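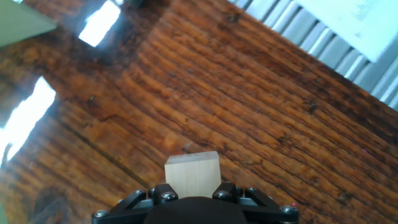
Give me a ferry over a bridge any day! I moved to Flotport in December, and the seven-minute crossing to Balogun has become my favorite part of going to work. You can't hurry it. You stand at the rail with your coffee, the gulls scream at you, and people you've only ever nodded to start telling you about their knees.
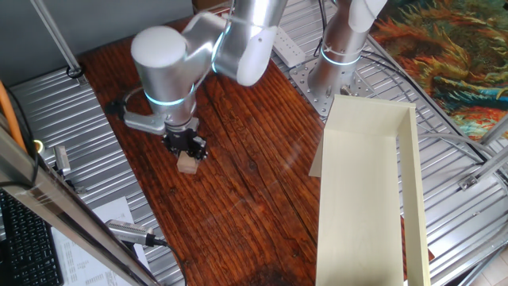

A small block of wood, held just over the tabletop.

The bridge crowd says a ferry is slow, and sure, on paper it is. But I drove the long way through Viko for a week and got home cranky five nights out of five. The boat gives me a gap in the day, a real one, with weather in it.

And the fare is still less than parking! I'd happily see a later boat on Fridays, and please, somebody fix the heater in the cabin. Beyond that I wouldn't touch a thing. Keep the wooden benches, keep the horn that scares the dogs, keep the hand-painted timetable with the crooked 7. If you've only ever driven across, leave the car at home once and take the early boat.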